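Inside the Box: A Small Gallery of Taking Computers Apart

Posted in Workshop, Gallery

Every office has a room where desktop computers go to be forgotten. Ours has a door that sticks and a shelf labeled Brorkik, after the company that sold us the first batch and then stopped answering the phone. In January the shelf reached 200 machines, and Harish Namboodiri, who has to walk past it to get to the coffee, asked whether we could please do something.

Something turned out to mean opening the cases one by one, taking out the processor and the memory, and putting them where a person could find them again. The rest goes to Ardeleanu, the scrap people, who pay by weight and are very cheerful about it.

What follows is a short gallery of the work. If you came for glowing fans and colored tubing, I'm sorry. These are office machines, and they have the personality of a stapler.

The processor comes out

The heart of the machine, as every brochure used to say, is a square of metal you could lose in a coat pocket. With the load plate up and the lever out of the way, the socket shows its tan insides and that patch of tiny gold pins. I have a strong respect for those pins. I bent one in my first week and spent an evening with a sewing needle and a magnifying glass, saying words my mother thinks I don't know.
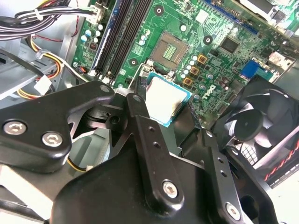

Thermal paste is the other thing you learn about early. It goes on as a gray dab between the chip and the cooler, and from there it travels. I have found it on my sleeve, on a door handle and once on a sandwich. Valdemar Ásgeirsdóttir wipes each lid with alcohol and a lint-free cloth before it goes anywhere near storage. I used paper towels until I was asked to stop.

The rule about order is simple. Power cord out, cooler off, lever up, chip straight up by its edges. No sliding, no wiggling, and no carrying on a conversation about lunch. A chip that's lifted at a slant will forgive you most of the time, but the pins keep their own records.

People ask if the old processors are worth saving. Some of them, yes. The reception desk has been running on a rescued one since last spring, and the only complaint so far concerned the chair. The really old ones make decent coasters for very small cups.

A place for everything

For years our storage system was a cookie tin. It had a picture of a sleigh on the lid, and inside it processors and memory sticks lived together in total freedom. You shook it gently to see what came up. We called this inventory.

The tin has been retired with honors, and in its place is the era of the holder: every part gets its own spot, shaped to suit, so a chip lies in a shallow pocket and a memory module stands in a slot. It's all very gray. I had lobbied for orange and was told that gray was fine. 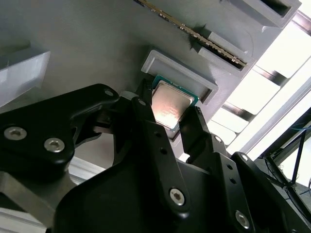 The trick with a good pocket is the fit. Too snug and you end up prying at the thing with a fingernail, which defeats the purpose. Too roomy and it rattles like the cookie tin did. Our first attempt, known as the Draseck after the street where the workshop used to be, gripped a chip so firmly that we had to break the pocket to get it back. Harish keeps the pieces on his desk.

Memory is easier company. Push down the latches, the stick pops up, and off it goes to its slot, gold edge and all. Just keep your thumbs off the contacts. I still catch myself blowing on them as if they were game cartridges, and Valdemar still catches me too.

We work through the shelf on Thursday afternoons, when the building is quiet and the sticking door can be propped open with a dead power supply. The next stack has Zosix labels on the front and screws of at least two different kinds holding each case shut, so bring your own screwdriver, and possibly a snack.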